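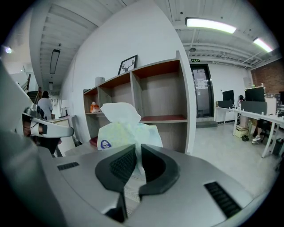 Guadalupe Bautista wrote to ask whether tissue packs really need a cubby of their own, and couldn't they just go in wherever there happens to be room? They can, of course, but you will be hunting for them by April, so please bear with us for one more section.

## Stocking the soft packs

1. Start with the upper row of the shelving unit. Wipe each cubby out and let it dry all the way – soft packs pick up damp faster than you'd think.
2. Lift each pack by its top corner, or from underneath if the wrapper feels thin.
3. Lay the packs flat, logo facing out, no more than 3 high.
4. Stop at 12 packs per cubby, even if you can squeeze in another.

**Note:** Plastic bags can stay on the lower shelves. Fold them first if you have a minute (Dayana Cárdenas likes hers in little triangles, and they do look lovely).

**Caution:** Don't lean on the unit while reaching for the top, and move any framed picture standing up there before you dust.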